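April 28, 2023

Working rules for appliance trials, revision 2

The Larklow checklist dates from January and was written for bench work. Household appliances need tighter wording.

Approach speed near a door or drawer is capped at 200 mm/s.

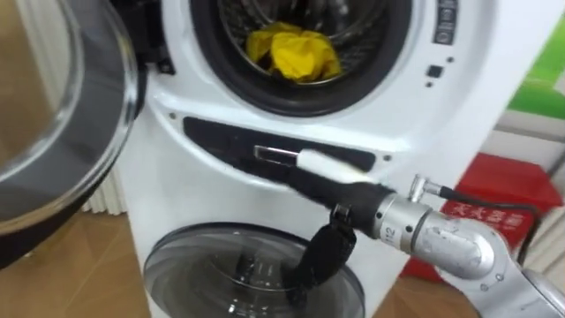 Gripper at the washer front, upper door open.

Set the contact force limit before the arm enters the door's swing area - never during a reach.

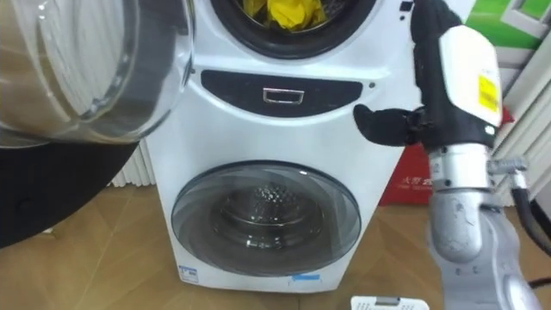 A limit changed mid-task voids the run. Log it under Noonan code 17 and start over.

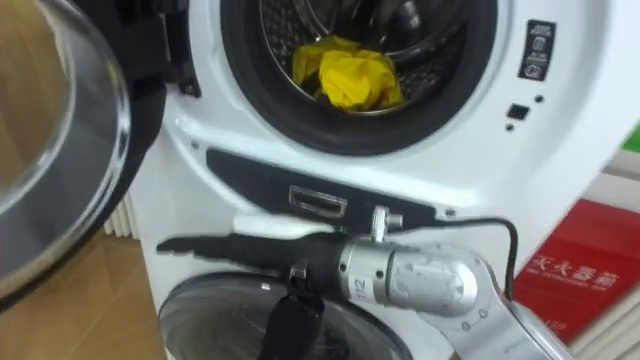 Glass doors count as fragile surfaces, open or closed. Plan the elbow path as well as the fingertip path.

Support lines get checked before each session. Anyone in the room stays outside the arm's reach.
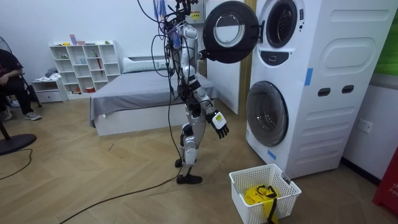

Robot on its overhead support, facing the washer tower.

Logs go to Trenden the same day.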